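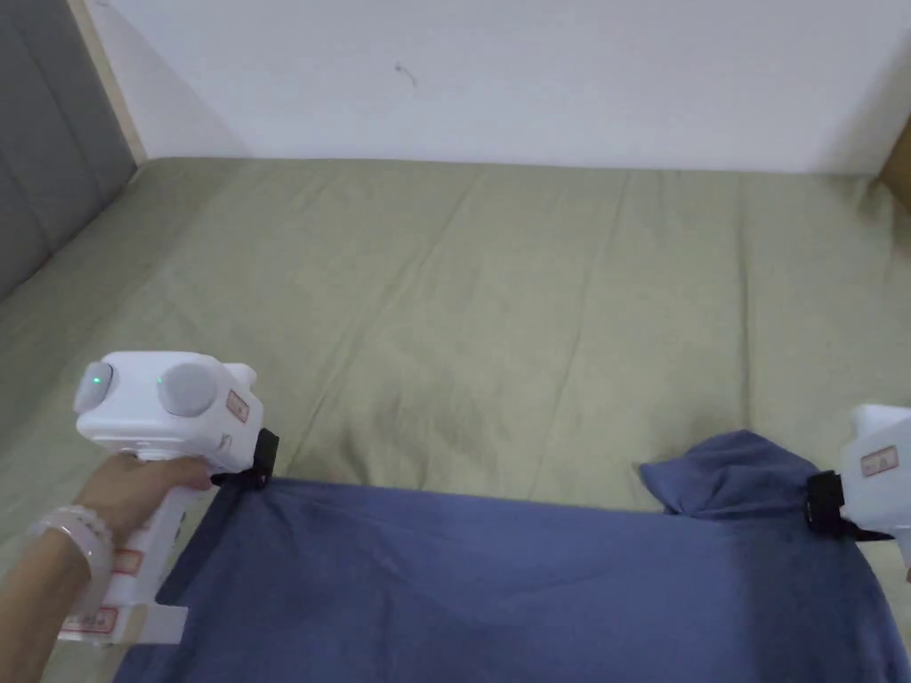
Sage green fitted sheet, gray upholstered headboard and a blue cloth laid over the bed.

CERKALTON, November: Nonda, the bedding maker that has spent years insisting a bed can be made before coffee, today announced the Lirer fitted sheet, which is meant to stay on all four corners of the mattress at the same time.

The company asked 148 households to sleep on it for 63 nights. Testers included restless sleepers, two large dogs and one couple who asked to be listed separately. Among them they returned 3311 comment cards, 41 of which were about the sheet. The remainder concerned who had the blankets.

Lirer comes in a muted sage and five other colors that Nonda's design team has agreed to stop renaming. A tag marks the short side, so it can be found on the first try or, at worst, the third. The sheet will still wrinkle. Nonda has looked into this and recommends putting something on top of it.

Lirer goes on sale this month at the Meijer Street store in Cerkalton, where a made-up bed will be on display. Customers are welcome to pull at the corners. Naps are by arrangement with the front desk.

Press samples are available in twin and queen. Please say which, as they are hard to fold and we would like to do it only once.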